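又是性格测试

2018年10月10日

上个月公司给我们全体做了一次性格测试,叫Esmont。我拖到今天才写,一来是懒,二来是当时气还没消,写出来肯定难看。现在气消得差不多了,疑问倒一个没少。

先交代一下背景。我在曼谷这家公司做排版和校对,中英泰三种文字轮着来,平时安安静静,除了交稿那几天没什么人理我。五月份的时候人事那边换了负责人,新来的Thitima Pongsiri很有干劲,来了以后先改了请假表格,又改了座位,接着就找来一家叫Wulier的咨询公司,说要帮我们“读懂彼此”。我对这四个字一直有点警惕。同一间办公室坐了好几年的人,要读懂早就读懂了,没读懂的多半是不想读。

测试一共159道题,在网上做,中途可以存盘。题目是那种典型的:你更喜欢有计划的周末,还是随性的周末?朋友们觉得你热情,还是觉得你可靠?我每题都卡住。有计划的周末要看是谁计划的,如果是我岳母计划的,那我非常喜欢随性。热情和可靠为什么要二选一,我也没看懂。问卷开头写着“凭第一反应作答,没有对错”,可是做到后半段,你会发现同一个问题换了说法又问一遍,明显是在查你前后一致不一致。既然没有对错,查这个干什么呢?

我知道有人会说,这叫信度检验,是正规做法。我后来也去翻了些资料,确实有这么一回事。不过一个量表做两遍结果一样,只能说明它稳定。我家浴室那台体重秤也很稳定,每次都少两公斤,我太太很喜欢它。

隔了一个多星期,报告下来了。每人一份,彩色的,装在塑料封套里,封面印着自己的名字和一个大字母。我是“S型”,全称叫“沉静的守护者”。我对面的Pichit Duangkaew是“D型”,“开路者”。Pichit这个人,点外卖都要问三个同事的意见,去年公司旅游选山还是选海,他投了弃权。他拿着报告看了半天,抬头问我:“我是开路者?”我说恭喜。他后来居然慢慢信了,开会的时候会先清一下嗓子,说“作为一个D型”。一句话以这个开头,后面说什么其实都不太要紧了。

我那份报告里还有一页分数,我的“和谐倾向”是87分。87是什么意思?满分是一百吗?比较的对象是谁,是泰国人,是全世界的上班族,还是当时参加的那批人?报告上没写。我发邮件去问,Wulier那边回得很快,也很客气,说分数“仅供个人反思,不宜作横向比较”。那就更怪了。不能比较的东西为什么要打分?写个“偏高”不就行了?精确到个位数的数字有一种奇怪的威力,大家看见87,就不再问这个87是从哪里来的。

然后是讲解会。讲师叫Loredana Sartori,从外地飞过来的,人很好,声音也好听,PPT做得比我们市场部强得多(这话我当着市场部也敢说)。她让大家按字母站到房间的四个角去。S型那个角挤满了人,D型那边就Pichit和老板。她说,看,这就是你们团队的能量分布。我站在空调底下,冷得要命,心想这分布大概也能解释为什么没有人去把空调调高一点。

她讲得最好的一段,是请每个人把自己报告里“最准的一句”读出来。于是一屋子人轮流读,读一句,大家就“哇”一声。我旁边的Sunee Petchrat读的是:“你表面从容,但内心常常对自己要求过高。”哇。我翻了一下自己那份,里面有一句:“你给人稳重的印象,私下却会反复检讨自己做得够不够好。”我把两页并排放在一起给Sunee看,她笑了半天,然后说,可是两句都很准啊。

是都很准,问题就在这里。心理学上有个老实验,老师给学生做完测试,发下去的评语人人相同,是从报摊上的星座书里抄来拼的,学生打分都打得很高。后来这种现象有了名字,叫巴纳姆效应,也有人叫福勒效应,随便一本入门教材都有。我年轻的时候读到这个,觉得那些学生真好骗。现在坐在讲解会里,读到“反复检讨自己做得够不够好”,我心里照样咯噔了一下。知道道理和不上当之间,隔得比我想的远。

我自己就有前科。刚来曼谷头一年,工作不顺,房东也不顺,有个朋友带我去一家寺庙旁边的小铺子看手相。那位师傅捏着我的手看了很久,说我“小时候有一次跟水有关的惊险”。我当场就服了,因为我七岁那年掉进过外婆家门口的水渠。回去以后我逢人就讲,讲了大半年,直到有一回饭桌上六个人,我讲完,有五个人说自己小时候也跟水有过惊险:掉池塘的,游泳池呛水的,在浴缸里滑倒的,还有一个是被开水烫过。剩下那个说没有,过了一会儿又说,啊,洪水那年算不算。

所以我对Esmont的不满,有一部分是对自己的不满。这个我承认。

可是也有一部分确实该算在它头上。看手相的师傅收我的钱不多,而且他不会把结果抄送我的主管。Esmont的报告是抄送的。讲解会开完没几天,组里重新分活,我发现跟印刷厂吵价钱的事全归了Pichit,理由是他是开路者。我呢,沉静的守护者,分到了整理旧稿目录。整理目录我倒不讨厌,可是跟Klinhom印刷厂打交道的一直是我,厂里的Theerawat Klinhom脾气大,认人,打了这么多年电话才肯跟我开玩笑。Pichit第一次打过去,对方说在忙,挂了。他打第二次之前来问我该怎么说,我教了他十分钟。于是现在是我在后面说,他在前面打,多了一道手续。这也算一种团队协作吧。

我去找Thitima谈,态度很好,带了咖啡。我问,这个测试有没有什么数据,说明按它来分工效果更好?她说Wulier给过一份资料,里面有很多客户的反馈,都是正面的。我问有没有负面的。她想了想,说资料里没有。我又问价钱。她起初不肯说,后来还是说了,每个人2253铢。我们公司参加的有80个人,大家自己乘一下。同一年里,我申请买一本新版的泰文正字词典,批了两个月还没批下来。

公平起见,也该写几句它的好处。讲解会以后,有两个好几年不怎么说话的同事居然聊起来了,因为发现彼此字母一样。午饭桌上多了话题。有个平时被嫌太慢的女孩,拿着报告跟组长说“我是需要时间消化的类型”,组长真的就不催她了。我替她高兴。只是这些好处,是大家坐下来聊了一下午换来的,跟那159道题有没有关系,很难讲。我猜请大家吃一顿火锅,再让每个人讲讲自己最怕同事做什么,效果也差不了多少,而且有火锅。当然这也只是我猜的,我没有数据,这一点上我跟Wulier打平。

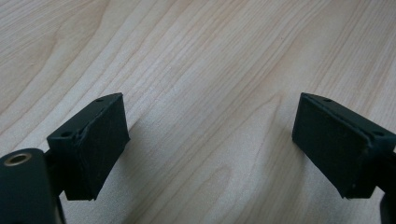
性格类型这种东西,最难缠的地方在于它一旦贴上,你就开始替它找证据。我拿到“守护者”以后,接连几天都在留意自己有多沉静:电梯里没说话,算一条;开会没发言,又算一条;至于那天在茶水间跟人争了二十分钟该用全角还是半角括号,我自动漏掉了。人的眼睛好像天生就干这个。浅色木头的桌面,木纹一道道斜着走过去,到中间弯出几个拉长的椭圆圈,盯久了就觉得像眼睛,再盯一会儿又像叶子,像等高线图上的小山包。我要是先告诉你那是眼睛,你大概就很难再看成山了。木头对此毫无意见,它只是长成那样。换成人就麻烦一些,人听得见别人说他像什么,还会照着去长。Pichit现在已经有一点开路者的样子了,上个礼拜他主动订了全组的午饭,没问任何人,订的是辣的,我不能吃辣。

我太太的看法跟我不同。她在一家叫Trullia的语言学校上班,他们那边也做过类似的东西,用的是颜色,她是蓝色。她说你这个人就是太较真,大家拿它当个玩笑、当个开场白,不是挺好吗。我说当玩笑我没意见,星座我也当玩笑,我还知道她妈妈的星座。可是没有公司会按星座分工(写到这里我停了一下,觉得可能真有,欢迎告诉我是哪家)。她说,你看,你这种反应就很蓝色。我问蓝色是什么意思,她说爱分析、不容易相信别人。我说你不是蓝色吗?她说对啊,所以我才不相信你说的。

这个我到现在没想出怎么回。

昨天收到人事的群发邮件,说Wulier有一个进阶课程,叫“类型之上”,问大家有没有兴趣。标题挺妙的,先花钱知道自己是什么类型,再花钱学习怎么超越它。邮件最后有个链接,点进去是报名表,必填项里有一栏:您的字母。我填了“不详”,系统不让提交。

我打算下周再去问问词典的事。如果哪位读者做过Esmont,或者做过别的什么字母、颜色、动物,又刚好见过像样的对照研究(厂家自己印的小册子不算),请在留言里告诉我出处。我是真的会去看的。说“我觉得很准”的留言也可以写,麻烦顺便把最准的那一句抄上来,我拿去给Sunee看看是不是也很准。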